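打印本页　|　电邮推荐

慢半拍的手

厨房类任务的机械臂演示，大多剪得很利落。Lomalari 的软件组给我看的是没有剪过的那种：手臂停在半空，终端里一行行往下滚日志，过一会儿才动。停顿的原因写在日志里，多数时候只有一个词：重规划。

Lomalari 做的是一套叫 Trevden 的任务层软件，夹在感知模型和底层控制器之间。感知模型给出物体的位置和置信度，控制器负责关节怎么走，Trevden 决定下一步该做什么，以及什么时候应该承认自己没看清。组里负责规划模块的 Ramesh Vishwakarma 把后一件事看得更重。

“早期版本从来不停，”他说，“给它一个目标，它就走过去。位置错了也走过去。”

现在的做法是把一个任务拆成短段，每段结束时重新估计一次状态。腕部相机和外部固定相机各算各的，两边的结果对不上，手臂就不往下走。控制器以每秒200次的频率跟踪轨迹，任务层则慢得多，每秒只更新2次。两个频率之间的缝隙由一个插值器来填，这部分代码改过11版，至今仍是仓库里注释最多的文件。

白色的表面最麻烦。白桌面、白外壳，深度估计容易在大片没有纹理的地方飘。腕部相机离得近，视野窄，手指张开时还要占掉画面下方的一部分。固定相机看得全，可手臂一伸过去，又会把目标挡住。碗沿是另一类问题：两根手指一里一外，误差稍大，就会压在边上。
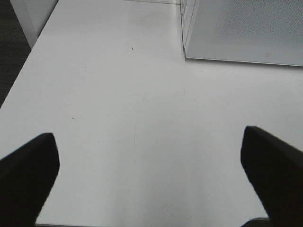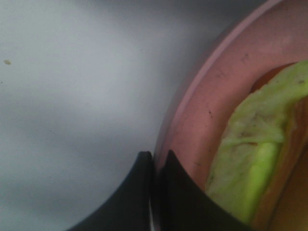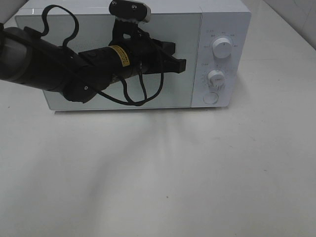
三个腕部视角，一个固定机位。

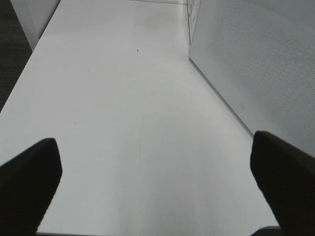

Róisín Ní Bhriain 不太赞成把力气都花在任务层。照她的看法，频繁重规划掩盖了标定上的毛病：手眼标定如果足够稳，两路相机的分歧会少掉一大半，插值器也用不着写得那么复杂。她还提到，停顿本身有代价，手臂在碗沿上方多悬一秒，线缆的拉扯就多一秒，末端位置会跟着漂。“你们是在用软件给螺丝打补丁，”她这样写在评审意见里。

Vishwakarma 承认标定需要重做。五月之后，组里改了流程，每次更换手指或拆过腕部支架，都必须先跑一遍标定脚本，残差超过阈值，任务层拒绝启动。脚本借用了 Ader 工具包里的求解器，外面包了一层检查，跑完会生成一份报告，和当天的日志存在一起。

不过他没有打算取消重规划。标定管不到被人碰歪的容器，也管不到叶子菜这类形状每次都不一样的东西。对后者，Trevden 目前不做完整建模，只估计一块可以下手的区域，再给出一个保守的进入方向。菜叶遮住下面的食物时，系统把两者合并成一个物体处理，等手指碰到之后再看要不要分开。

工具这边也在动。组里原先用文本日志排查问题，一次失败要翻很久。新的回放工具把各路相机、关节角和规划器的候选动作对齐到同一条时间轴上，拖动进度条就能看到当时放弃了哪些选项。回放工具的第一版由 Ó Súilleabháin 外包完成，后来收回内部维护。团队用它重新看了29次失败记录，按原因归类，排在最前面的是两路相机的时间戳没有对齐，抓取策略排在后面。

时间戳的修复已经合入主分支。下一版要改的是停顿之后的恢复动作，目前手臂会先退回上一段的起点再重来，Vishwakarma 想让它从原地接着走。

打印本页　|　电邮推荐　|　返回页首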